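Minutes of the spring meeting of the Residents' Association, Wanddale House

Held in April in the ground floor reading room, 7 p.m.
In the chair: Rupert Schnyder
Minutes: Jahangir Debnath
Apologies were received from the Alvarado family, second floor. 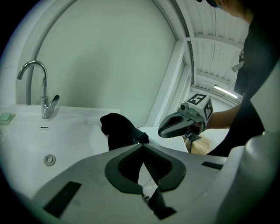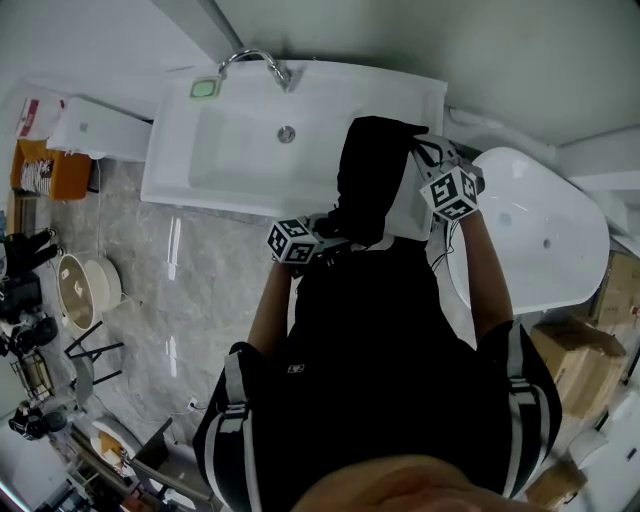

The washbasin, with a black cloth item.

1. Minutes of the last meeting

The minutes of the January meeting were read. One correction was asked for: under item 5 the word "roof" should be "roof gutter", because the roof itself was not discussed. With this change the minutes were accepted.

2. Matters arising

The new lock for the bicycle room has been fitted. Each flat has received 2 keys. Who needs a third key can order it from Mr Debnath and will pay for it himself.

The letter to the owner of the neighbouring plot about the fallen fence was sent in February. There is no answer until today. Mr Schnyder will write again, and this time he will send it by registered post.

3. Heating and hot water

The firm Merkitz came in March for the yearly check of the boiler. Their report was passed round the table. The boiler is in order but the circulation pump is old and makes noise in the night, mostly heard by the flats on the first floor. Merkitz offers to change it in summer, when the heating is off. The meeting asked for a second offer before deciding. Mr Debnath will ask Preltov, who did the pipes in the rear building.

A resident from the top floor reported that in the morning she must let the tap run for a long time until warm water arrives. The chair explained that this was already so before the check. It was agreed to mention it to both firms when the pump is discussed, so that they look at the two things together.

4. Courtyard

There was a long discussion about the courtyard and I will try to give it fairly.

The first question was the big lime tree. Its branches touch the windows on the north side and the residents there have little light. Others said that in the hot weeks of last summer the courtyard was the only cool place, thanks to the tree. Nobody present wished to cut it down. The proposal was to have the crown made smaller by a tree surgeon, in autumn, after the birds have left their nests. Vote: 15 for, 3 against. The proposal is accepted.

The second question was the benches. Both benches need new paint, and one has a broken board. A sum of 100 pounds was approved for wood, paint and brushes. If something remains it goes back to the house account. The work will be done on a Saturday to be fixed, please look at the board by the entrance.

The third question was children playing ball after supper. The chair reminded the meeting of the house rules, in which the quiet time starts at 9 p.m. Before this hour ball games are allowed, but not against the wall of the bin store. Parents are asked to repeat this at home.

5. Bins

The paper bin is full each week two days before collection. It was repeated that boxes must be made flat. The request for a second paper bin was put to the council office in the winter and the office has now replied that there is a waiting list. Our house is on it. Mr Schnyder could not say which place we have.

6. Summer supper

The supper in the courtyard will take place again, probably in the last part of June. Tables can be borrowed from the parish hall as last year. A list for salads and cakes will hang by the letter boxes from the middle of May. Please write down also the name of the dish, last year we had very many potato salads.

7. Any other business

The light on the stairs between the second and third floors goes off too early. The timer will be set longer.

A grey umbrella was left in the reading room after the January meeting. It can be collected from Mr Debnath.

It was asked whether the minutes could also be sent by e-mail. Residents who wish this should give their address to the minute taker. The paper copy will still be hung in the entrance.

8. Next meeting

The next meeting will be in September, same room and same hour. Points for the agenda should be handed in two weeks before.

The meeting was closed at 8.50 p.m.

J. Debnath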